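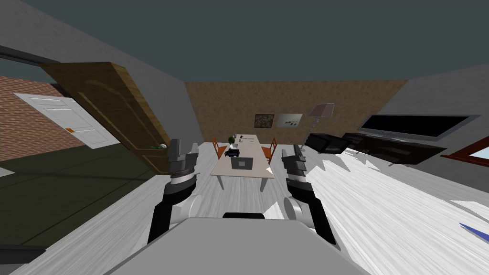 Issue 29, page 2

OBSERVATION POST ULEL
Periodic safety inspection: shelter, perimeter and vehicle park

Inspected by: Silvan Gisler, Ristberg Field Safety
Accompanied by: Aksel Juhl, post commander
Date: 22nd November
Previous inspection: August
Results: S = satisfactory, M = minor defect, U = unsatisfactory, N = not inspected

Section A. Shelter

A1 Entrance clear and usable by a person in body armour and helmet. S
Comment: Tested by two members of the duty section, one carrying the folding stretcher.

A2 Overhead cover free from sagging, splitting or standing water. M
Comment: Water lying on the sheet at the north end. The sheet needs re-tensioning. No sign of movement in the beams beneath it.

A3 Blast wall at entrance overlaps the opening on both sides. S
Comment: Gap between wall and shelter measured at 900 mm. Post drawing agrees.

A4 Emergency lighting works with the generator off. U
Comment: Far lamp did not come on. Battery removed and found swollen. Lamp taken out of use. See Action 1.

A5 Water and rations in date, stored off the ground. S
Comment: Oldest stock is at the front. Stock card signed up to the day before the visit.

A6 Trauma kit sealed, contents list attached. M
Comment: Seal intact but the list is for the older pattern of kit. Replace list.

A7 Alarm can be heard inside the shelter with the door shut. S
Comment: Also heard in the wash block, with the pump running.

Section B. Perimeter

B1 Earth-filled barriers upright, mesh and lining undamaged. M
Comment: Brelten units on the south face have torn lining at ground level. Fill is being lost through the tears. Raised in August as minor and not repaired. It stays minor for now but will be marked U at the next visit if still open.

B2 Warning signs in place, readable from the approach road in both local languages. S

B3 Vehicle stop line marked and lit. M
Comment: Paint worn on the inbound side. The line stands 178 m from the main gate, as set out in the post orders.

B4 Marked safe lane between post and track junction. S
Comment: Lane tape and posts walked in full with the commander. Clearance certificate held in the duty room. Nothing outside the tape was inspected, and this checklist should not be read as covering that ground.

B5 Sentry position has clear view of the gate and the approach. U
Comment: Scrub on the west side of the Arancibia track has grown above the height of the sill. A seated sentry loses sight of the bend. See Action 2.

B6 Radio check from sentry position to duty room. S
Comment: Main and spare sets both clear.

B7 Night lighting. N
Comment: Visit ended before dark. Commander to send his own record of lamp checks.

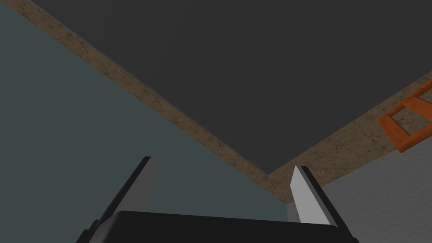

Section C. Vehicle park and fuel

C1 Vehicles parked nose out, with space to leave without reversing. S

C2 Fuel cans stored in the bund, caps tight, away from the generator. M
Comment: Cans correctly stored. Bund had rainwater in it and should be drained after each storm. The drain key was on the wrong hook and took some time to find.

C3 Fire extinguishers charged, tagged and within reach. S
Comment: The unit by the generator has been moved to the outside of the screen since August, as asked.

C4 Generator guard fitted, earth lead secure. S
Comment: Light corrosion on the earth clamp. Cleaned during the visit.

C5 Armoured vehicle doors open from inside without force. M
Comment: Rear left door on the second patrol vehicle sticks. Opens on a firm push. Workshop to adjust the hinge before the vehicle is next sent out with passengers.

Section D. Records

D1 Shelter drill held since last inspection and written up. S
Comment: The write-up gives times for the day shift only. Record the night shift as well.

D2 Visitor briefing sheet current. M
Comment: Map on the sheet still shows the old gate.

D3 Casualty evacuation route known to all drivers. S
Comment: Drivers questioned separately. All gave the same route and the same fallback.

Actions

Action 1 (A4). Fit new lamp and battery. Check the remaining batteries for swelling. Owner: post commander. Before the next rotation.

Action 2 (B5). Cut scrub from inside the cleared lane only. If this does not restore the view, raise the sentry platform. No one is to step over the tape to reach the growth. Owner: post commander, with the clearance team's written agreement.

Action 3 (B1). Patch lining and top up fill on the south face. Owner: Ristberg stores.

Commander's remarks: Findings accepted. Lining material for B1 was ordered after the August visit and has not arrived. A. Juhl

Copy held at post. Copy to sector safety office.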